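Kuusk Stacking Dish Set: our robotics club put it to work

Posted August 2019 in Club Gear

I help run the after-school robotics club at Rendstead, and this summer we needed dishes. Lots of dishes, cheap, that could survive a bunch of teenagers teaching an arm to load and unload a rack. Margus Šimkus (he coaches the Stuvthorpe team and is annoyingly good at finding deals) pointed me to the Kuusk mixed color set. 24 dollars for the box, so I bought 2 and figured whatever lived through July could go to the club kitchen.

First impressions were good! They're lighter than I expected and they nest nicely. The colors are softer online than in person, but I like them. My one gripe out of the box was the stickers. Every dish had one on the bottom, and the glue took forever to get off. Zane and Povilas spent most of a meeting with a bottle of cooking oil and a roll of paper towels, and I'm still finding sticker bits in my backpack.

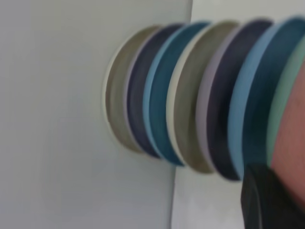

Durability is what I cared about most, and they've done great. Our kids logged 663 pick attempts over the summer and we have one chip to show for it (that one got dropped down the stairs by a human, so I can't blame the code). The mixed colors ended up being my favorite thing about the set. With the beige, navy and blue ones lined up on edge, you can tell at a glance which dish you're talking about, and "it grabbed the second navy" beats "it grabbed, um, that one, no, the other one." The pale rims help too, especially on the navy, where the middle goes so dark you'd have trouble seeing where one dish stops and the next starts.

Now the bad stuff. The outsides are slick. Our first finger pads were hard plastic and the dishes slid right out, so Normunds cut a set of softer ones and our success rate over the next round went up to 83 percent. Fine for us, but if you have little kids with soapy hands, think about that. They also like to stick together when you stack them flat straight from the sink. Let them dry first or you'll be prying.

I also tried the Nostholm set, which costs more and has a wider rim. Nicer to eat from, I'll give it that, but it only comes in white, and the kids went right back to the Kuusk ones.

Would I buy them again? Yep, I already have another box on the way for fall. Four stars, and I'd go to five if they'd switch to a sticker that peels.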